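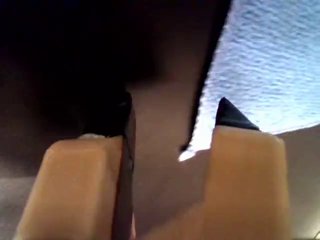 Stop Throwing Away the Boring Ones

September 3, 2023

I've been folding cloth by remote control since April, and I have opinions now. Well, one opinion, and it's the kind that gets you uninvited from planning meetings, so I'll put it here instead.

Most of us who collect examples for learning systems are terrible snobs about our own examples. We sit down, run a task, watch the arms do it, and then decide whether the take was pretty enough to keep. A slow approach? Toss it. The fingers close a bit short of the fabric and you have to back off and try again? Toss it. By the end of an afternoon you've got a lovely little folder of takes in which everything goes right the first time, and you feel great about yourself. I did this for months at Naltari and I was proud of it!

Then we trained on it. We had 200 takes of a square cloth being folded, all of them gorgeous, and the arms did fine as long as the cloth sat exactly where I liked to put it. Turn it a little and things got weird fast. One arm would pinch at bare table, come up with nothing, and go right on folding air with total confidence. It had never seen anybody miss, so how would it know what to do about a miss?

I went back through the reject pile (I'd kept it out of laziness, mostly) and found 41 takes where I'd fumbled a corner and recovered. Those went back in. I'm not going to wave a chart at you, we didn't run it carefully enough for that, but the next version would at least reach again after a bad pinch. I'll take it.

So these days I fuss a lot more about the start than the finish. I turn the cloth so it sits like a diamond. I put it way up the table where it's a pain to get to. I leave the creases in. People love to iron the cloth before a session and I wish they'd quit, because a towel in somebody's kitchen has been folded before and it shows.

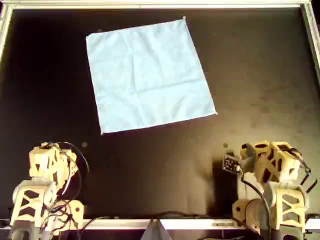

Cloth turned and set toward the top rail, old creases and all.

A friend from the Bortolotti group told me this is sloppy, and that if you let everything in you end up teaching the arms your bad habits. Fair enough, and I do have bad habits. I grab too wide and I rush the last fold when I'm hungry. I still throw out takes where I knocked a cable loose or plain gave up. But a clumsy try that ends in a folded cloth is a good example of somebody folding a cloth, and I'd like us to quit pretending otherwise.

What I'd ask for is pretty small. Keep everything for 2 weeks before you delete any of it. Have 3 different people drive, including one who isn't very good yet. And write down how the cloth was lying when you started, even if you're tired and want to go home.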